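**FOR IMMEDIATE RELEASE: July**

# Trandia opens its Karkgate play table room, and you're invited to come mess around with us

Hi, everybody! I've been sitting on this news since spring and I'm thrilled I can finally share it. Trandia, our little toy library, is opening a second room in Karkgate this July, and the whole place is built around tables. Big, sturdy, get-your-elbows-on-it tables.

If you've been to our first room over in Gourlay, you know how it goes. You come in, you pick something off the shelf, you sit on the rug and play. I love that rug. But parents kept telling me the same thing at the checkout desk: the small pieces roll away, the older kids want to stand up, and grandparents would really like a chair, please. So when the Karkgate space came up (it used to be a fabric store, and the light in there is gorgeous) I knew right away what I wanted to do with it.

We're opening with 7 play tables and 800 toys on the shelves. Everything on those shelves can be played with on the spot, and most of it can go home with you for up to 4 weeks. Members of the Gourlay room can use the same card at both places. You don't need to sign up again or fill out another form, I promise.

The tables themselves deserve a minute. I wanted pale wood with a grain you can see, the kind of surface that makes a bright toy pop the second you set it down. I went back and forth on painted tops for weeks, and then I put one lime-green ring down on butcher block and that was that. We've kept the floor dark and carpeted too, which is easier on knees and a lot quieter when a whole bin gets tipped over at once.

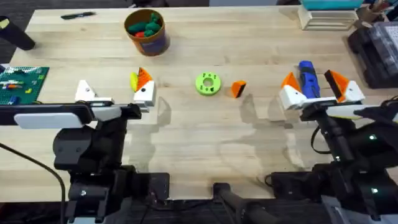 *The lime-green ring near the middle of a butcher-block table, with a blue piece held upright off to its right.*

What will you find to play with? Lots of rings and chunky shapes for the little ones, stacking things, sorting things, puzzles with big pieces, marble runs, train track, and a shelf of board games for anyone who can sit still long enough. I'm a sucker for loose parts myself. Give me a tray of odd shapes in loud colors and I'm gone for an hour! We've sorted ours by color on the shelves instead of by age, so a four-year-old and a ten-year-old can end up digging in the same bin, and I think that's half the fun.

A big chunk of the collection came from our friends at Turkum, the neighborhood swap shop, who closed their back storeroom this spring and passed along box after box of toys. Between their boxes and our own donation drive we went through 3,000 pieces on the sorting tables. Some went to Gourlay, some went to classrooms, and the rest are waiting for you in Karkgate. If you gave us something, thank you. Come see if you can find it on the shelf.

A few practical things, and then I'll let you go.

- **Opening day** is a Thursday in July. Doors open at 10 in the morning and we'll be there until the last kid lets go of the last train.
- **Play is free** on opening day, member or not. Borrowing needs a card, and you can get one at the desk.
- **Strollers** can come right in. The front door is wide and there's no step.
- **Snacks** stay at the front counter, please. We've had a raisin in a marble run before and I'd like to keep it at one.
- **Donations** are welcome after opening week. Clean toys with all their parts are best, but ask us about the odd ones too.

Reporters, bloggers, and anyone who runs a school or neighborhood newsletter: you're welcome to stop by before we open, take a look around, and try out the tables. Ask for the press list at the Gourlay desk and we'll find you a time. Bring your kids if you've got them. They'll ask better questions than we do.

See you in Karkgate!

**About Trandia**
Trandia is a toy library with rooms in Gourlay and Karkgate. We lend toys, games, and puzzles to families, and we keep tables and floor space open for anyone who wants to stay and play.

###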